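Storing dried rice, grains and pulses at home
Posted by Mahfuz Liyanage, December 5, 2025

Notes on containers, labelling, temperature and pests for a household pantry. Quantities are metric throughout.
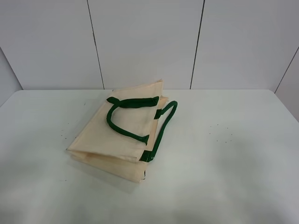 Before you store anything

Check the bag at the shop. Reject anything with a pinhole in the plastic, fine dust collected along the bottom seam, or webbing between the grains. Webbing usually indicates pantry moth. Dust can be ordinary abrasion from transport, but in flour and semolina it is hard to tell the two apart, so choose another bag.

Freeze new stock for four days at -18 C. This kills the eggs and larvae of most common pantry insects. Leave the packet sealed while it returns to room temperature, otherwise condensation forms on the grain. A 5 kg bag of rice needs a full day on the bench before you open it. Larger bags should be split into smaller sealed lots first, as the centre cools slowly.

Containers

Glass with a clip lid and a rubber gasket is the most reliable choice for anything kept longer than a month. Replace gaskets when they flatten or crack. Rigid plastic is acceptable if the lid has a continuous seal. Press-on lids that flex at the corners will not keep out weevils.

Useful volumes:
White rice, 1 kg: 1.25 L
Red lentils, 1 kg: 1.25 L
Rolled oats, 1 kg: 2.75 L
Chickpeas, 1 kg: 1.35 L

Allow a little headspace for a scoop. Square containers use a shelf better than round ones, although the corners are harder to clean. I use two Flellano canisters of 3,000 mL each for rice and a set of smaller Vurkico jars for pulses. The Vurkico lids are not interchangeable between sizes, even where they look it.

Wash and dry every container between batches. Do not top up. Old grain at the bottom goes stale and then seeds the new batch with whatever was living in it. Drying in a warm oven (80 C, glass only, gasket removed) takes ten minutes. Air drying takes overnight, and longer in humid weather.

Labelling

Write the contents, the date of filling and the cooking ratio on masking tape and stick it to the body of the container. Labels on lids migrate. Cut the cooking instructions from the packet and put them inside the jar if the variety is unfamiliar.

For parboiled, red and short-grain rice the water ratio varies enough by brand that it is worth recording your own result. My card for Selvanayagam red rice reads 300 g rice, 655 mL water, lid on, 35 minutes, rest ten. The packet figure left it wet.

Temperature and light

Store below 21 C if possible. Cupboards beside the oven, above the fridge or against a north-facing wall are the worst positions in an Australian kitchen. In January mine reached 34 C on the top shelf, and brown rice kept there smelled of old oil in under two months.

Approximate storage life in a sealed container:
White rice, basmati included: two years or more
Brown rice: six months in the cupboard, twelve in the fridge
Rolled oats: twelve months
Wholemeal flour: three months in the cupboard, eight in the freezer
Dried beans: safe for years, but slow to soften after two
Quinoa: two years

Rancidity is the limit for anything with the bran or germ left on. Smell it before cooking. Fresh brown rice smells faintly nutty - stale brown rice smells of crayons or putty.

Beans that will not soften

Age is the usual cause, hard water the next. Soak overnight in 1 L of water with 10 g of salt, drain, then simmer in fresh water with a quarter teaspoon of bicarb soda per 500 g of dried beans. Add tomato or vinegar only when the beans are tender. Red kidney beans must be boiled hard for ten minutes before they go anywhere near a slow cooker.

If you find insects

Discard the affected container and inspect everything on the same shelf, including spices, pet food and unopened packets. Vacuum shelf-pin holes and the back corners, then empty the vacuum outdoors. Wipe down with hot soapy water and dry fully before restocking. Surface sprays should not be used on food shelves.

Pheromone traps catch male moths only. They are useful as an indicator - one trap per pantry, replaced every eight weeks - but they will not clear an infestation. Bay leaves have made no difference in my cupboards.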